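Home | Workshop Tips | Kitchen | Storage | Contact

Tips From the Open Day: Keeping Cables and Small Devices in Order

August 16, 2021

The Witum Household Workshop in Jandville was pleased to receive 645 visitors at its annual open day. The program included a demonstration in which two robot arms handled phones and cables at a tabletop station. Many visitors asked how the same care might be applied at home, and the workshop has prepared the following advice for general use.

Clear the table first. Place every device to one side before touching a single cord. Tanvir Howlader, who led the demonstration, recommends a plain, light-colored surface, on which dark plugs and small caps are easily found.
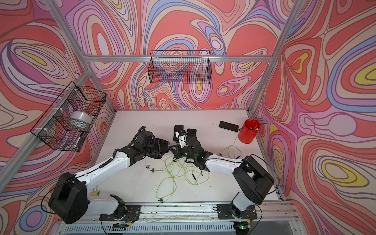

Storage should be within reach of the person doing the work. Items kept in a drawer across the room tend not to be returned to it. A wall-mounted basket is inexpensive and leaves the tabletop free, and it need not be fixed with screws. The basket on the left wall of the demonstration station was attached with white cable ties and held a wide roll of tape. Readers who rent their homes may find the method useful wherever there is a rail or bar to tie to. Pens and markers should stand in a cup at the back corner, where a sleeve will not catch them.

Untangling a cable

Begin at a free end and work toward the middle of the knot. Do not pull on both ends at once. Hold the cord lightly a short distance below the plug, so that the plug can turn freely as the loops are opened. Thin cords, including those of wired earphones, should be separated by color where possible and laid out singly.

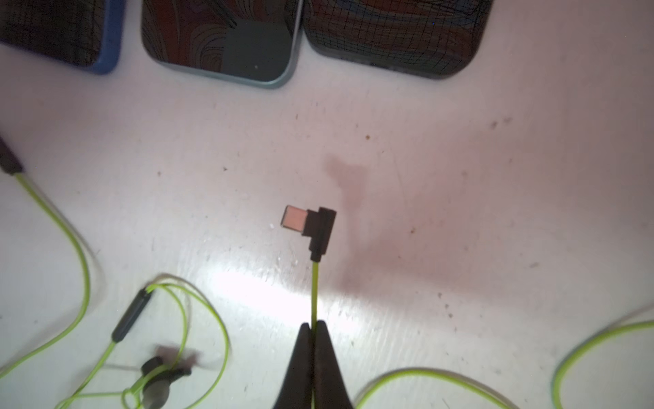
When the cord is free, coil it loosely around the hand and secure it with a strip of paper tape. Tight winding around a phone or charger strains the wire where it meets the plug. Right-angle plugs should be placed on the outside of the coil. Write the name of the device on the tape before storing it.

Wipe the table with a dry cloth before setting phones face-down. Grit as fine as sugar can mark a screen.

Danuta Borkowska, who coordinates public visits, notes that almost 16 households have already requested the printed cable labels offered at the door. Further sets may be collected from the Mendonça Building reception desk, with a limit of 2 per household. The next open day will be held in March.

2,549 shares | Leave a comment

This site uses cookies. By continuing to browse, you accept our cookie policy.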